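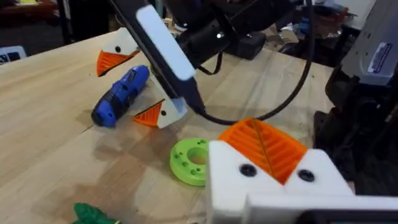
*Light wooden tabletop with the pale grain showing.*

# Looking after a pale wood table

Light wood shows everything. Coffee rings, ink, and the gray patch where people rest their forearms all stand out more than they would on walnut. Most of it can be dealt with at home in an evening.

## Find out what finish you have

Put a drop of water on a spot nobody looks at, such as the underside of the overhang, and leave it for 30 minutes. If it beads and wipes away clean, the surface is sealed with lacquer, varnish or polyurethane. If it soaks in and leaves a dark spot, you have oil, wax or bare wood.

Do this even if the store told you what the finish was. My own Tromness table was sold as oiled, and it turned out to have a thin coat of lacquer on top and oil on the legs only.

## Everyday cleaning

For a sealed top, use a damp cotton cloth with a drop of dish soap, then a second cloth with plain water, then a dry one. Wipe along the grain.

For an oiled or waxed top, skip the soap on ordinary days. Wring the cloth out until it stops dripping. Sticky spots come up with a little warm water held on them for a few seconds.

Leave these in the cupboard:

- Spray polish with silicone in it. Any later coat of finish will pull away from it in little craters.
- Vinegar, at any strength.
- Melamine sponges. They are very fine sandpaper and will dull a glossy top in a few strokes.
- Bleach wipes.

## White rings

A white ring is moisture trapped in the finish. Wait a day first, as some fade by themselves. If it is still there, lay a dry cotton dish towel over it and go over the towel with a warm iron, no steam, for a few seconds at a time. Lift and look after each pass. Stop as soon as the ring is faint and let the top cool before deciding if it needs more.

Old rings on lacquer may not move. A little petroleum jelly left on overnight sometimes helps.

## Dark rings and black marks

Dark marks have gone into the wood itself. On pale oak they often come from a wet steel can or a plant pot with a wire stand — the iron reacts with the tannin and turns blue-black. Ironing does nothing for these.

Oxalic acid, sold as wood bleach, is the usual fix on bare wood. Wear gloves and eye protection, open a window, and follow the label for mixing and rinsing. Treat the whole board from end to end, or you will have a clean circle in place of a dark one. A sealed top has to be stripped before any of this will work.

## Scratches

Run a fingernail across it. If the nail doesn't catch, a dab of clear paste wax is usually enough. If it does catch, use a wax filler stick one shade lighter than the table. Darker filler reads as dirt on light wood. I keep a Gerkwood stick in "birch" and another in "sand" and mix the two on a warm spoon.

Dents with no broken fibers can be steamed on bare or oiled wood. Lay a damp cloth over the dent and touch it with the tip of the iron.

## Re-oiling

Once or twice a year is plenty. I do mine in September, before the heating comes on.

1. Clear the table and wash it the night before so it is fully dry.
2. Sand lightly by hand with 200 grit, always with the grain, and vacuum off the dust.
3. Rub in a thin coat of oil with a lint-free cloth. A 500 ml can of Manzano clear oil has lasted me several years.
4. Wipe off everything that hasn't soaked in, following the wait time on the can.
5. Leave it overnight and do a second coat if it looks patchy.

Clear oil will still yellow pale wood a little. If you want it to stay light, look for an oil with some white pigment and try it on the underside first.

**Oily rags can catch fire on their own.** Spread them flat outdoors to dry, or put them in a metal can filled with water and close the lid. Don't ball them up in the trash.

## Sun

Pine and birch go yellow by a window. Move the fruit bowl and the placemats every week or two. A leaf kept in a closet won't match the rest of the table, so leave it in for a few weeks now and then.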